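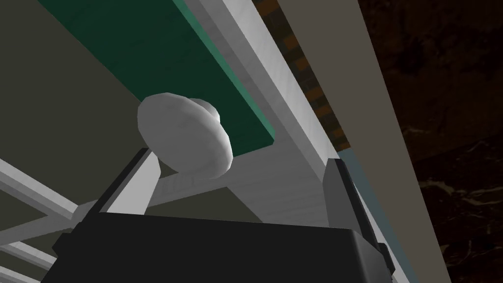
Simulated view past the gripper fingers, with the white rounded part just under the green panel.

Clasgate Purchase Planning Set

Version of 8 August 2026. Maintained by the equipment planning group at Kosareck.

What it is

Clasgate holds 645 simulated pick attempts, each saved with its camera images and joint log. We built it to decide which gripper to order before spending money on hardware. The budget sheet is in the folder named costs.

Contents

runs/ – one folder per attempt
costs/ – quotes, spare parts, shipping, training hours
notes/ – open questions for the supplier

Of the 645 attempts, 481 use the two-finger gripper quoted by Kang. The rest use the Astimance model, which costs more but comes with a longer service plan.

Using it for a budget

Start with the gripper price, then add mounting plates and one spare set of fingers. We allow some 800 dollars per cell for cabling and small parts. Installation is a separate line. Plan on 3 cells at most for the first order. Quotes run out in November and must be renewed after that.

Limits

Everything is rendered, including walls and surface textures. Contact forces are estimates and should not be used to size a motor. Finger wear is not modeled, so the spares line is a guess until the first cell has been running for a while.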